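About Mescombe

By Aminu Adeleke
Updated in June

Search this site Enter keyword Go

Mescombe writes software for robot arms. We don't build arms, and we don't sell them. Customers come to us with hardware they already own and a job they want it to do, and we supply the code that sits between the two: the part that reads the cameras, decides where the hand should go, and sends it there without hitting anything on the way.

The company started in Komville, in two rooms over a print shop. The first product was a motion planner for small arms that load and unload trays. It is still in use and we still fix bugs in it. Over time customers asked for more of the work around the planner, so we took on calibration, then perception, then the tools for collecting and checking training data. Today that last part takes up more of our week than anything else.

What we make

Our main product is called Ekpo. It is a set of programs that can be used together or one at a time. The planner takes a target position for the hand and returns a path. The controller follows the path and corrects it 200 times a second. The perception module takes in camera images and gives back an estimate of where things are, along with a number for how sure it is. If that number is low, the planner slows down or asks for another look. Customers can set the cutoff themselves, and most of them do.

Ekpo also includes a replay viewer. It puts the camera image, the planned path and the path the hand took on the same timeline, so an engineer can stop at the moment a grasp went wrong and see what the software believed at that point. We wrote the viewer for ourselves and only added it to the package after a customer in Wustbridge saw it over someone's shoulder and asked for a copy. It now gets more feature requests than the planner.

We release four times a year. Each release has to pass 208 tests on a simulated arm and then a shorter set on a real one. If a test fails, the release waits. We have missed our own dates more than once for this reason and expect to do so again.

Learning from people

Some jobs are hard to write down as rules. Picking a cup up by its rim, lifting a cushion off a chair, or closing a drawer that sticks can all be done by a planner with enough hand-tuning, but the tuning falls apart when the furniture changes. For jobs like these we train control policies on recordings of people doing the task with a hand-held gripper. The gripper has its own camera, so what the policy sees in training is close to what it will see on an arm.

The recordings are only useful if the timing is right. A camera image and a gripper position that are a few frames apart will teach a policy to close its fingers late. A good part of our tooling is there to catch this. Every take goes through a check for dropped frames, clock drift and lost tracking before a person looks at it. Takes that fail are kept in a separate folder – we use them to test the checker.

We record in furnished rooms with ordinary clutter and other people going about their work. Shiny floors, ceiling lights and repeated patterns all cause trouble for visual tracking, and a policy that has only seen a clean bench does poorly anywhere else. Sessions are short. We ask operators to take a break after each block, and faces are blurred before a recording goes any further.

A full set for one task is usually 600 takes. Larger sets, up to 2000, are for customers whose sites differ a lot from one another. We would sooner have a smaller set that has been checked than a big one that hasn't, and we will say so when we quote for a job.

The gripper camera has a very wide lens, which keeps the room in view when the tool is pointed at something close. Our tracking code uses fixed points such as light tubes and wall edges to work out how the tool is moving. People walking through are masked out of that step.
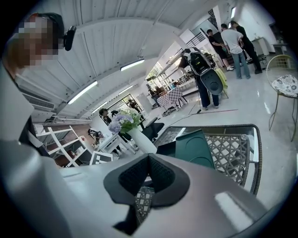
How we work with customers

A project begins with a visit or a long call. We want to see the arm, the space and the objects, and we want to talk to whoever runs the cell day to day. After that we write a short plan with a price. If we think the job doesn't need a learned policy, the plan will say that. Plenty of tray and bin work is better served by the planner alone, and it costs less to maintain.

Customers own the data recorded for their project. We keep a copy only if the contract says we may. The trained policy is handed over with the settings and scripts used to make it, so another team could pick it up.

Support is by email and phone. The person who answers will be one of the engineers. Please have your Ekpo version number ready, and a replay file if you can save one.

Where we are

Our main office is still in Komville, though no longer over the print shop. A smaller office in Wustbridge looks after installation and on-site training. Visitors are welcome at either one by appointment, and parking in Komville is easier after 10 a.m.

Related pages

Ekpo: system requirements
Reading a replay file
How we check timing in recorded takes
Setting the confidence cutoff
Open positions
Contact and directions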